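Oct 3, 2024
By Abrehet Alemneh

Search reports and updates Search Clear

Progress report: Predmont training rooms, second reporting period
Submitted to the Mavolance fund

This report covers the work done since the first payment was released. It deals mainly with the bathroom corner, which was the item left open last time, and then more briefly with the kitchen and bedroom areas, spending, and what we plan to do before December.

Background

The Predmont rooms are used to teach household cleaning and basic home care to adults who are starting or returning to paid work. Trainees come to us through the Ayele job program and stay for a short course. Before the grant, the bathroom part of the course was taught from handouts and in the staff restroom, which meant it could only happen early in the morning and had to stop whenever someone needed to get in. The grant pays for three practice areas inside our own space: a bathroom corner, a small kitchen, and a bedroom with linens.

Bathroom corner

The bathroom corner is set up and in use. We priced a framed wall with tile board and decided against it. The quote from Plukex came in above what we had set aside, and the landlord does not want anything built that has to be torn out at the end of the lease. We went with black fabric curtain panels on three sides and left the front open. The curtains can come down in one afternoon and be stored flat.

The open side matters for teaching. A trainer can stand back and watch how a person approaches the toilet, where they put their supplies, and whether they start at the top of the tank or go straight for the bowl. In a real bathroom there is usually no room to do that.

The toilet is not connected to water. Trainees bring what they need in a bucket and carry the waste water out to the utility sink. This adds time, and a few people have complained about it, but it has also made them more careful about how much product they use. We don't plan to change it during this grant period.

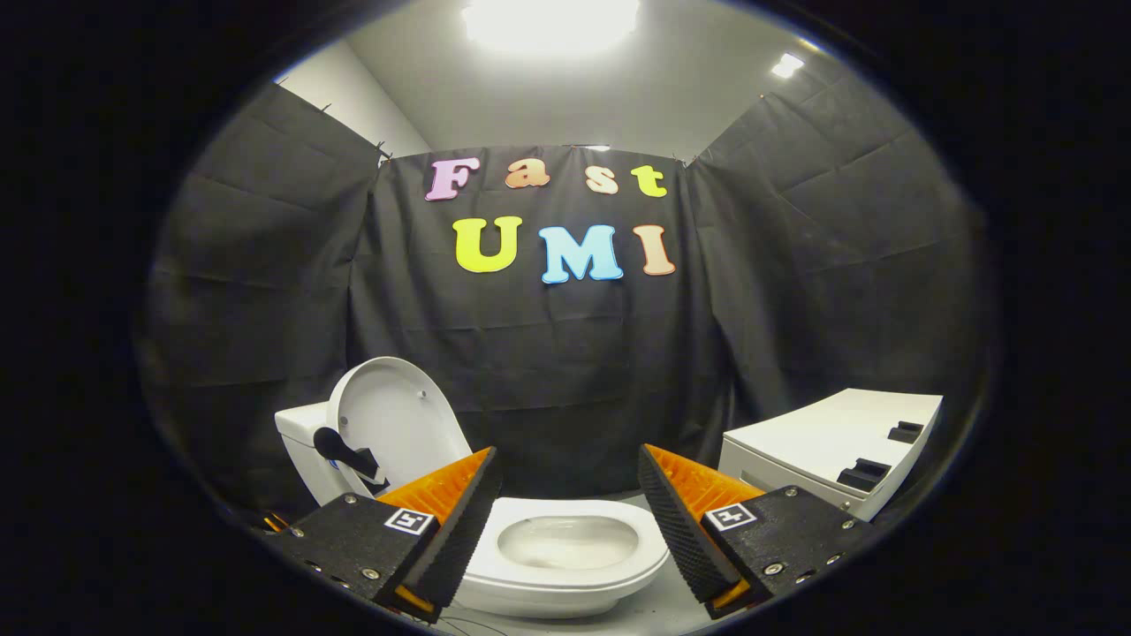
Bathroom corner with the toilet in place, black curtains on three sides and foam letters on the center panel.

The curtains did give us some trouble. The first ones were too light and moved each time the outside door opened. The heavier fabric hangs better, though it arrived folded and still has creases in it. We have not steamed them. Lint shows up on black fabric more than we expected, so brushing the panels down has been added to the weekly list.

Lighting was raised as a concern in the last report. We have left the ceiling lights as they were. The trainers were worried that dark curtains would make the corner too dim to see streaks and missed spots on white surfaces. After two weeks of sessions they reported that the contrast helped, and the money held back for extra lamps has been moved to supplies.

Still to be done in this area:

- A second set of toilet brushes and holders, ordered and not yet delivered
- A printed cleaning sequence that can be kept near the corner but out of the splash area
- A mat or tray for supplies, so that bottles are not set down on the tank lid

Kitchen and bedroom areas

The kitchen area is further along than planned. The counter and the sink unit are in, and sessions on wiping down, dish washing and sorting a refrigerator have been running since the summer. One cabinet door was hung wrong and has been rehung. The sink drains slowly – we think this is a problem in the building and have reported it to the landlord.

The bedroom area is behind. The bed frame was delivered with parts missing and the replacement took longer than the supplier said it would. We now have the frame and mattress but only enough sheets for one group at a time, so bed making has been taught in small batches. More linens are budgeted for the next period.

Attendance

We have had 105 trainees through at least one session since the rooms opened, of whom 90 finished the full course. Most of those who left early did so for a job or because their hours changed. We don't have good information on the rest and will start making a follow-up call in the next period.

Each trainee now gets 4 sessions in the bathroom corner. Under the old arrangement they had one, and some had none. Trainers say the repeat visits are where they see the most change, mainly in the order of work and in keeping bathroom cloths separate from the others. We use colored cloths for this, and the rule is simple enough that most people have it by the second session.

Spending

Spending is within the approved total. The curtains and clips cost less than the wall we had first planned, and the difference covered the second brush order and the extra fabric. Cleaning products are running slightly over. Part of that is the higher number of sessions and part is waste in the first weeks, when bottles were being left open or diluted by guesswork. We bought measuring caps for about $231 and use has gone down.

No money has been moved between the three areas. If the linens come in higher than the estimate, we will ask before making any change.

Problems and risks

Storage is the main one. The bathroom supplies, the kitchen supplies and the spare linens all share a single closet, and products have been put back on the wrong shelf more than once. We have labeled the shelves and made one trainer responsible for checking at the end of the day. A second closet down the hall may become free, but the landlord has not confirmed it.

The lease is the other. It runs past the end of the grant, but the renewal terms have not been sent to us. Everything in the bathroom corner can be moved. The kitchen sink unit would be harder.

Plans to December

- Complete the bedroom linens and move to full group sessions
- Post the printed cleaning sequences in all three areas
- Add a short session on working safely with bleach and other strong products
- Begin follow-up calls to trainees who left early

We would also like to try a timed exercise in the bathroom corner. Several employers have told us that new hires clean well but take too long. The trainers are divided on this – some feel that timing will bring back the shortcuts they have spent weeks correcting. We will run it with one group first and give the result in the next report.

Receipts for this period are attached separately. Questions can be sent to me at the Predmont office.

Abrehet Alemneh
Training rooms coordinator

Last updated: same day as submission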